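Notebook, chores bench, Faltis shop
2026-03-30

Started late because the kettle and I had a disagreement, and then I spent a good while reading back over the last few weeks of this notebook, which I recommend to everybody on the bench. We write more cheerfully in the mornings than we do after lunch. I would like to get down where I think we are with the question the Junico people keep putting to us, which is whether a machine can do the small jobs yet. They mean the putting away, the hanging up, the handing over, all the bits of work that fill a day in a shop or a kitchen and that you never remember doing.

My short answer is still "some of them, on a good day, if you tidy up first." I know that isn't what they want on a slide.

The long answer begins with rings and handles. We have now logged 343 tries at picking up ring-shaped things by hand with the gripper, and I have been through the notes on 287 of them. The rest are waiting for me and for a fresh pot of coffee. I had expected the trouble to be in the closing, and some of it is, but most of the grumbling in the notes is about the approach. A ring lying flat gives you very little to get hold of. A person slides it to the edge of the table, or presses on one side and gets a fingernail under the other, and does it while talking about something else entirely. I tried it myself with my eyes shut and had the thing in my palm before I had worked out how I did it. I tried again slowly, to write the steps down, and got it wrong twice. My hand knows something it won't tell me.

With two stiff fingers you have to choose. You can straddle the rod, one finger inside the ring and one outside, and pinch. You can go wide over the whole thing and squeeze from both sides, provided the ring isn't too big for the opening. Or you can drag it to the edge of the table as a person would, and then you need to know where the edge is and trust yourself not to send the ring over it. I like the straddle best for anything with a round rod, as long as the fingertip can get down close to the table without grinding into it.
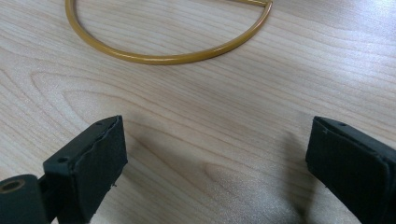 The pads are the other half of it, and I have been meaning to write this down properly for weeks. A fresh pad forgives a great deal. You can come in a little crooked, and it gives, and the thing stays put. Once the edge gets ragged or the top layer begins to lift, you find yourself blaming your own aim for what is really a tired pad. Fung sent us a softer sheet to try in March and I have cut one pair from it so far. They feel lovely under the thumb – I want to see how they feel after a week of honest work before I say anything kinder than that. The Dindent sheet is tougher and slides more on painted things. Please write which pad you have on at the top of your page. I forgot on 79 of my own entries, so I am scolding myself first.

On shiny coatings, a note for whoever works on the vision side. Glossy paint and a satin tabletop under overhead light are a trying pair. The highlight moves when you move, and the shadow under the rod is sometimes a better guide to where the rod is than the rod itself. I have no numbers for this, only a strong feeling and a sore neck.

Back to chores. I hung up my apron last night and watched myself do it, and there were at least four separate decisions in it that I would have to spell out for a machine: which loop, which hook, what to do with the strings, and when to let go. Letting go is the one I think we neglect. We celebrate when the fingers close and then stop writing, and a thing that has been picked up and never put down properly has only been moved into somebody's way. I would like the next batch of tries to run all the way through the release, with a line in the notes on where the thing ended up.

So for Junico I am going to say that sorting known parts into known bins is close, that hanging things on hooks is further off than it looks, and that anything with cloth or string in it should wait. They may be disappointed. My mother ran a laundry and would have told them the same with fewer words.

To do before the next session: cut a second pair from the Fung sheet, finish reading the leftover notes, look at the screws on both fingers, and find the good pencil.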